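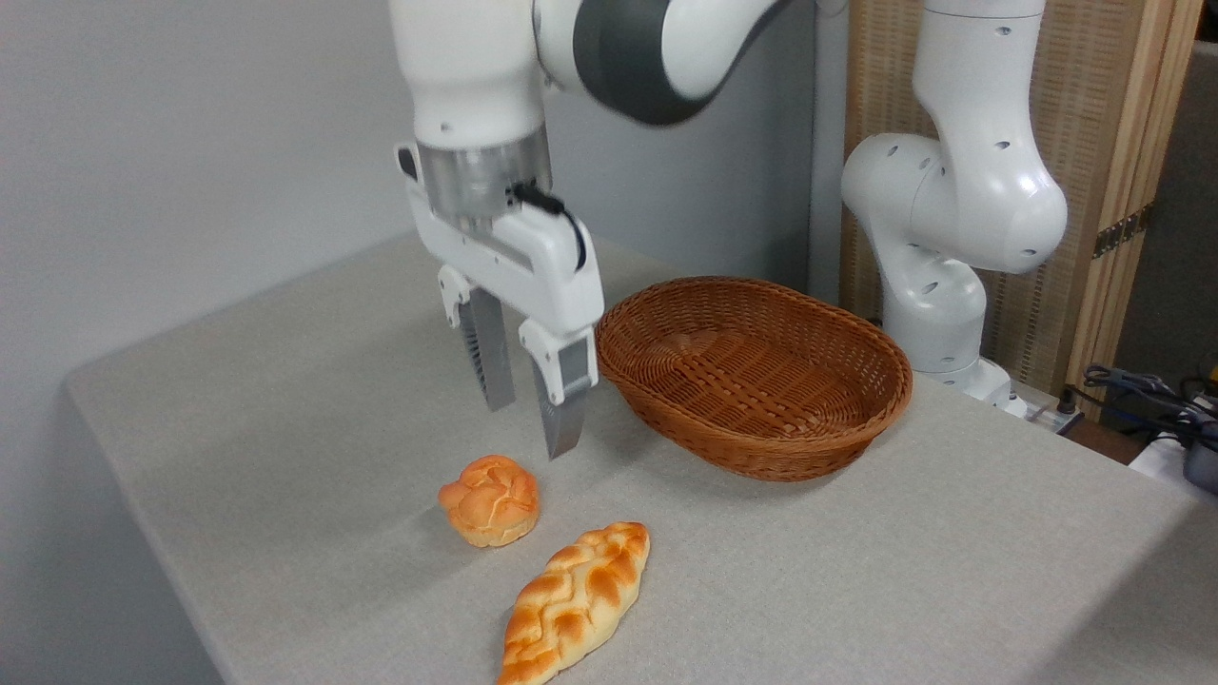
The parallel-jaw gripper above a round bun and a braided loaf, with the wicker basket used in the Jistholm comparison.

Bread is an awkward thing to pick up. A person reaching for a roll adjusts without thought to a crust that may crack, bend or give way, and lets go at the right moment over the basket. For a robotic arm each of those steps has to be specified, and the choice of fingers at the end of the arm decides a good deal of what can be specified at all. Since February the Handling Laboratory at Jistholm has been working through that choice, one bakery item at a time.

The program is modest in scale. It compares three gripping arrangements on the same arm, under the same controller, with the same items on the same cloth-covered table. The first is a parallel-jaw gripper with rigid fingers and ridged gray pads. The second, known in the laboratory as the Dondau hand, uses three soft fingers that curl inward under air pressure. The third is a suction cup with a bellows, supplied by the firm of Ustance and included largely at the request of the laboratory's partners in food packing.

Jihad Hourani, who leads the program, chose baked goods after two years of work with cartons and bottles. "A carton tells you very little about a gripper," he explains. "The faces are flat, the weight is known, and nearly anything will lift it. With a bun you learn in the first hour where your assumptions are."

The test is simple to state. The arm must lift a named item from the table, carry it to the basket and release it there. Each arrangement is given 60 attempts per item. An attempt is recorded as clean if the item arrives whole and without a mark that a shopper would notice, as marked if it arrives with visible damage, and as failed if it does not arrive. Two members of staff judge each item separately and compare their sheets at the end of the day.

Over 700 attempts had been logged by Wednesday, March 6, 2024, when the laboratory presented its first results to visitors. The suction cup performed poorly, as had been expected. A cracked, lumpy crust does not offer a sealing surface, and flour and crumbs found their way into the bellows. It remains in the program for flat and glazed items, on which it is quick and leaves almost no trace.

The contest between the rigid and the soft fingers has been closer than the staff predicted. On round buns with a crumbly top the soft hand was the gentler of the two, but it was also slow, and it needed clear space on all sides of the item. When two pieces of bread lay near one another, the curling fingers tended to push the neighbor away or to pick up both. The parallel jaw, with only two fingers to place, could be brought down into a narrow space and closed on a single piece.

Its weakness lay in force. At the factory setting it crushed most of what it touched. Rhys Waaka, the engineer responsible for the controller, spent the better part of three weeks lowering the closing force and adding a short pause at first contact, during which the motor current is read and the final grip is set. He also replaced the smooth pads with ridged ones, which hold at a lower force but can print a faint pattern on a soft crust. The present setting is a compromise, and he describes it as such in the test notes.

Braided loaves have proved the most instructive item. Their strands give the fingers natural places to hold, yet the same loaf behaves differently depending on the angle of approach. Taken across the middle, it lifts level. Taken toward one end, it swings, and the release over the basket becomes a matter of chance. The laboratory now estimates the long axis of the loaf from an overhead view and turns the wrist to match before descending. This single change reduced failed attempts with the parallel jaw from 15 to 6 in a set of 60.

The basket has received attention of its own. Early trials used a shallow plastic tray, which was forgiving but bore little likeness to a shop counter or a breakfast table. A wicker basket with a rolled rim is less obliging. The fingers must clear the rim on the way in and open without touching the sides on the way out, and the curved bottom allows round items to roll after release. Mr. Waaka has set a lower release height for buns than for loaves, and he expects to revise it again – the figure depends on how full the basket already is.

A second white arm stands on the table, and the next phase will bring it into the work. The plan is for one arm to steady the basket, or one end of a long loaf, while the other places or lifts. The controller for this arrangement is being written with the Lưu motion group, whose earlier work dealt with folding textiles. Mr. Hourani regards the shared background as useful, given that bread and cloth both change shape when held.

The laboratory has not named a preferred gripper and does not intend to do so in its first report. The tables will be published item by item, with the force settings and the pad types given beside each result, so that a packing line handling only glazed rolls may reach a different decision from one that handles everything in the shop. Trials with sliced loaves begin next, using the parallel jaw and the Dondau hand.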